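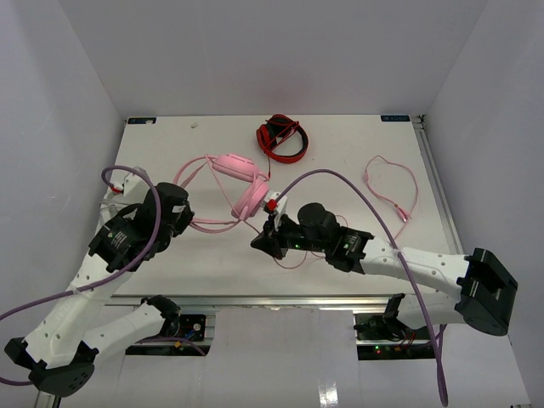 Right gripper stalls when it closes on headphone cord

We run a two-arm cell at Starnley, sorting headphones. When the right arm closes on thin cord, the controller throws a grip fault and both arms stop. It did this 5 times in one shift. The vendor says "recalibrate." I did, and I doubt it helped. Has anyone fixed this for real?
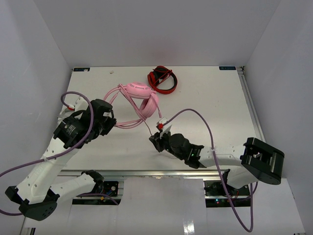

Guvton: Recalibrating won't do much. Ours faulted because the minimum grip width was set wider than the cord. Look at that setting first – and hit the e-stop before you reach in, whatever the screen says.

2 comments

Tindall66: Could be dirty fingers. Try this:

1. Power down and wipe both finger faces.
2. Close them slowly on something soft and watch the force reading. 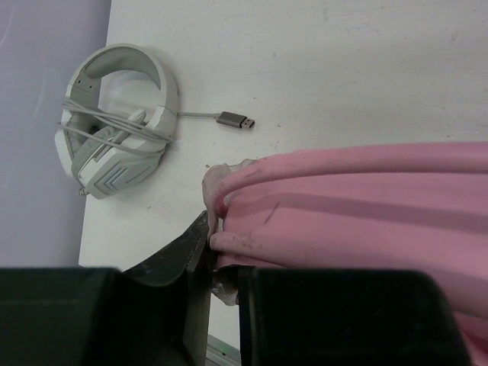 3. Repeat with bare cord. If it only faults there, I'd blame the software.

4 shares

Contact us | Back to top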